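Section 6: Your first gear pick

With the Bumura gripper mounted and homed, you get to the fun part! The Junen practice set (a round plate with pins, plus spur gears) is a great first job, and it teaches you a lot in a short session.

1. Lay the plate flat on the dark work mat.
2. In the Dremex panel, open Teach and set speed to 14 percent.
3. Jog the gripper over a gear and close the fingers on its teeth, one finger on each side.
4. Raise the gear 40 mm and move it over a pin.
5. Line up the bore with the pin end before you lower anything.

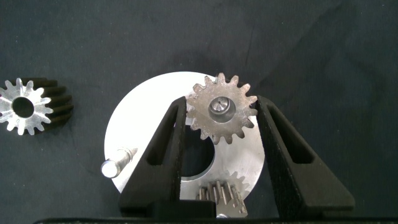

Figure 9. Gear between the fingertips, pin end showing inside the bore.

Note: The wrist view is wonderful for step 5. If the pin end sits to one side of the bore, nudge the arm in small steps until it is centered.

Caution: Never push down on a gear that is off center. You can bend the pin or chip a fingertip.

6. Lower slowly, open the fingers all the way, and raise the arm straight up.

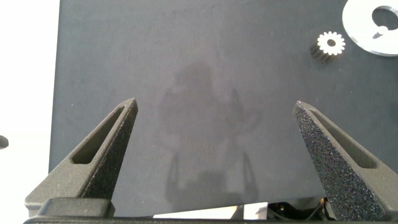
7. Save the position and run it again from the start. Repeat runs are where this gripper really shines, and small errors in your taught points show up fast.

Note: If a gear slips, clean the finger pads with a dry cloth, then raise the grip force one level. Pad care is covered in the Botha service sheet.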